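Speaker notes: sorting lunch waste at the office (Wednesday, 10 min)

1. Open
Thank Izzati Pasaribu for the slot. Say who I am and that I run facilities at Halov.

2. The problem
We have 7 kitchen points and one hauler. Terkon rejects a bag if food is mixed in with the recycling. Read out the March letter. Pause for questions.

3. What the new bins take
Green: all food, shells too. Blue: cans, clean plastic. Gray: the rest. Paper cups go in gray for now. Angus Drummond is asking Terkon about them.

4. Lunch leftovers (leave up one minute, ask the room to sort the can and the cup)

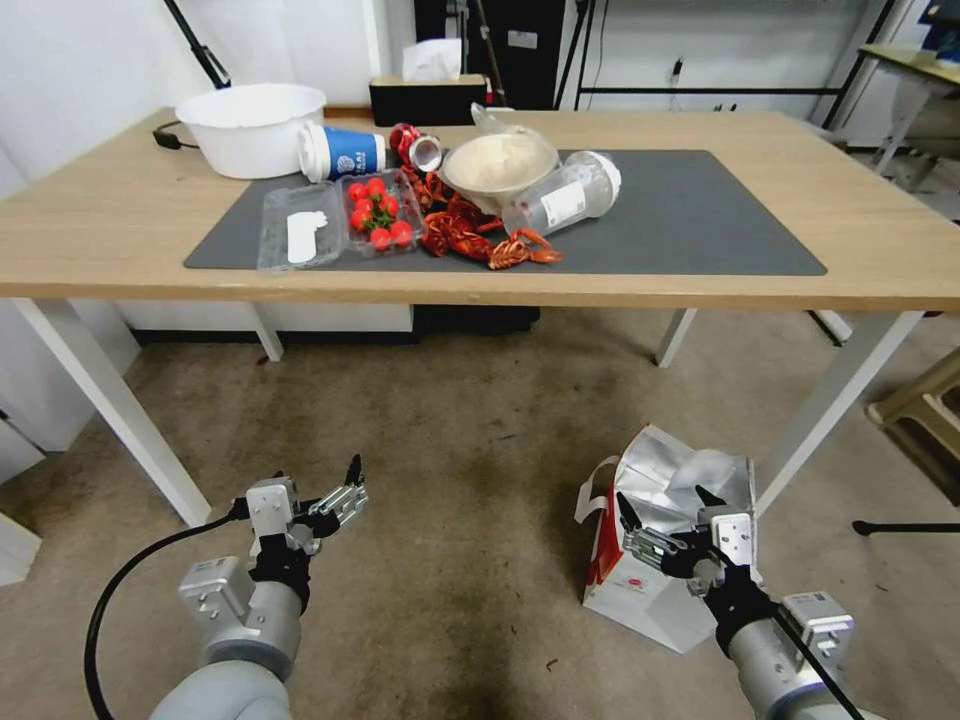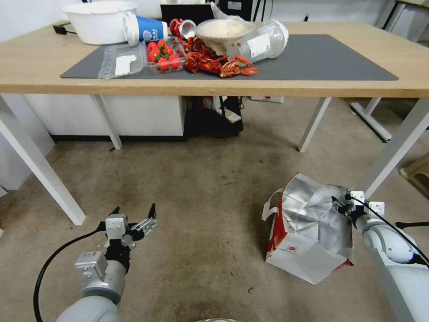
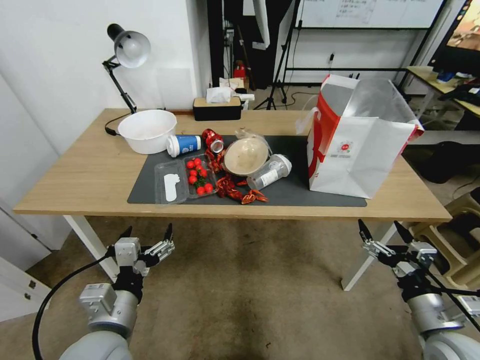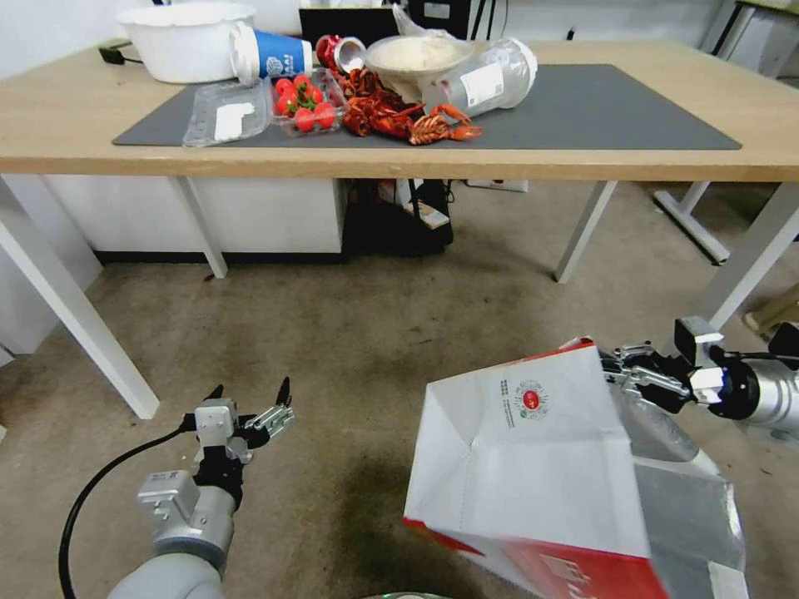 5. Dates and contacts
Bins arrive Monday. Spare liners are on the second floor, 200 to a box. Problems go to Moataz.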